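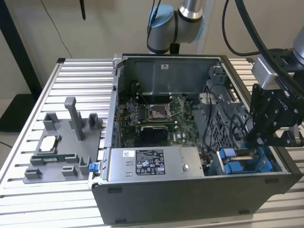
Planning the Tardale loop for December, and the permits are the slow part. Eight days of walking, and the hut at Drunach only takes 10 people a night. Packing is easier. I lay everything out on its side with the opening facing up, like that computer tower, so I can see what is in there before I close it.

Ntombi Pretorius walked it last year. She says carry cash for the huts, in small notes. Nobody up there can change a 500.

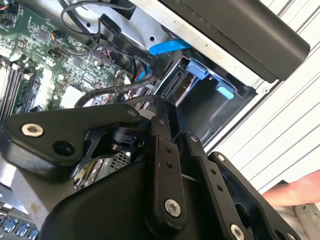
Black gripper, green motherboard.

Day three is the long one. You climb out of Drunach to the Pai saddle and there is no water until the far side. I'm carrying three liters.

Kagiso wants to skip the saddle and take the jeep road. It saves a day but you miss the lake.

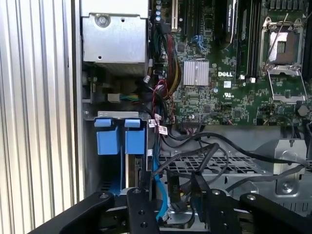
The jeep road also floods at the second bridge, so we would need a backup anyway. I'm voting for the saddle.

Bus back from Tardale leaves at 8 in the morning. Tickets are sold at the stop, 100 each. If you have done this route in December, tell me how cold the top hut gets.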